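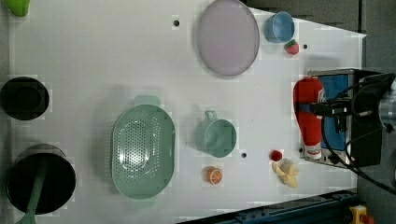
Vadel Manipulation Lab, Gripper Evaluation Group

Section 4: Comparing grippers on the kitchen table set-up

This section covers mounting a gripper, laying out the table and running one comparison set. Read Section 3 (power and emergency stops) first. Questions about the procedure go to Colton Caron. Questions about the controller software go to Ruan Khumalo.

4.1 Before you start

You will need the gripper under test, the adaptor plate that matches its bolt pattern, a hex key set, the object bin and a blank run sheet. The procedure has been checked with the Terkgate parallel gripper and the Myung two-finger gripper. Other models may need a different adaptor, and their finger widths must be entered by hand.

CAUTION: Keep the emergency stop within reach of the person running the test. Do not stand it on the tabletop, where it can be pushed by an arm.

4.2 Mounting the gripper

1. Send the arm to its service pose and wait for the controller to show IDLE.
2. Switch off tool power at the controller. Leave the arm itself powered so it holds position.
3. Fit the adaptor plate and tighten the bolts in a cross pattern.
4. Offer up the gripper and start all four bolts by hand before tightening any of them.
5. Route the cable with enough slack for a full wrist turn in both directions. Turn the wrist slowly by jog control and watch the cable the whole way round.
6. Switch tool power back on and run the open and close check from the Tool menu.

Note: If the controller shows code 428, it has not recognized the gripper. Reseat the connector, cycle tool power and try again before changing anything in the software.

4.3 Laying out the table

7. Wipe the tabletop and let it dry.
8. Set out the large dishes first, then the cups and bowls, then the toy food. The plate goes near the back edge with the blue bowl to its right.
9. Leave clear tabletop between the dishes so the fingers can come down on either side of a rim. Small food items can sit closer together.
10. Compare the result with the overhead view on the monitor and correct anything that has drifted from the reference layout. 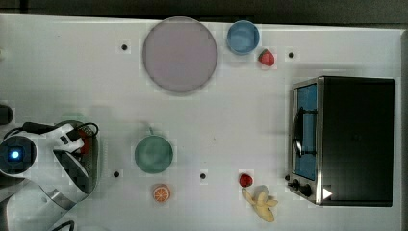

Figure 4-2. Overhead view, arm working at the basket, oven on the right.

11. If the oven is part of the set, turn it so the handle faces into the table. Check that the arm can clear the top panel at its programmed travel height.
12. Save the overhead view under the run number before the first grasp.

4.4 Running the set

A full set is 18 grasps per gripper. Do not swap grippers partway through a set. Bolting and unbolting moves the tool centre slightly, and the two halves will not be comparable.

13. Load the grasp list in Hendine and select the gripper from the drop-down menu.
14. Set closing force to 80 per cent for rigid items.
15. For soft items, start at a lower force and raise it one step at a time until the grasp holds through the lift.
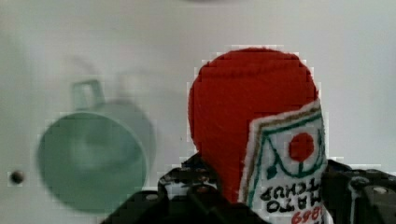 16. Record the setting that held, along with the finger opening shown on the controller. Do this for each soft item separately, as one setting rarely suits them all.
17. If an item slips, mark the grasp as a fail and put the item back on its starting mark by hand with the arm paused. A second try at the same grasp is logged on its own line.

CAUTION: Pause the arm before reaching over the table, even to straighten a cup.

4.5 Reading the wrist camera

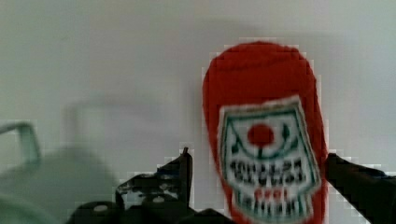 Grasps are scored from the wrist camera, with the overhead view used only to settle doubtful cases. Look first at where the fingers meet the item, then at whether it has tilted between the fingers. An item with a printed or stitched face is easier to judge than a plain one. On the ketchup bottle, use the green outline of the label as your guide for tilt and ignore the dark lettering, which can be too blurred to read. Score the hold as upright, tilted or lost, and leave the box blank if a finger hides the item.

4.6 Finishing up

18. Send the arm back to the service pose and switch off tool power.
19. Return the soft items to the bin. Rigid dishes may stay out if another set follows.
20. File the run sheet with the saved views and initial the logbook. Go to Section 5 if the next gripper needs a different adaptor plate.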